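Dos pinzas

Me dieron la habitación del fondo del piso piloto de Cistus y una hoja con dos columnas. En la primera ponía Peeters. En la segunda, Sitik. Tenía que cerrar cada una nueve veces sobre algo blando y anotar si lo soltaba donde debía.

Las pruebas con cubos de madera las había hecho otro turno. Yo llegué en junio, con el contrato recién firmado, y me tocaron los peluches. Puse la sábana gris, coloqué las almohadas contra el cabecero y dejé la cesta blanca cerca de ellas. Luego me senté en el suelo, con el portátil en las rodillas, y mandé bajar el brazo. 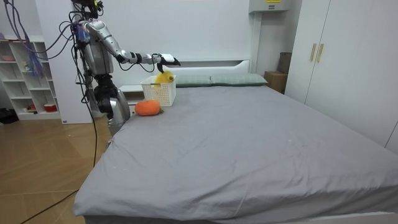
Segunda columna

Con la Peeters rellené la hoja en una mañana. Cerraba deprisa y abría deprisa, y los números salían parecidos. En Bodus, que pagaba el ensayo, querían saber otra cosa: cuánto se deformaba el relleno. Yo apretaba cada peluche con la mano antes de empezar, para tener una referencia, y escribía «igual» o «menos».

La Sitik fue más lenta. El controlador pedía recalibrar los dedos cada dos agarres y yo esperaba mirando el techo. A media tarde me di cuenta de que le hablaba. Le decía «despacio» cuando ya iba despacio.

El plátano y el aguacate estaban en la cesta. Quedaba la zanahoria, que tenía cara. En la hoja no había casilla para eso. Di la orden de sujeción con la fuerza más baja y me acerqué a la cama a mirar los dedos.

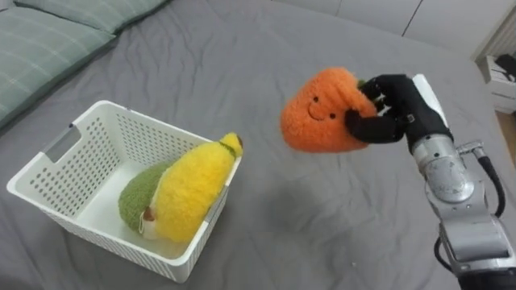 La zanahoria, sujeta por encima de la cama.

Anoté la fuerza y el ángulo de la muñeca. En observaciones escribí «sonríe», lo borré y escribí «sin incidencias». Después pulsé abrir.

A las siete apagué el controlador, guardé la hoja en la carpeta de Bodus y bajé a por un café. En la máquina no quedaban vasos. Volví a subir a por la taza y, ya que estaba, alisé la sábana.

Relatos recientes
El ascensor de servicio
Turno de junio
Manual para cerrar una persiana
La nevera de la oficina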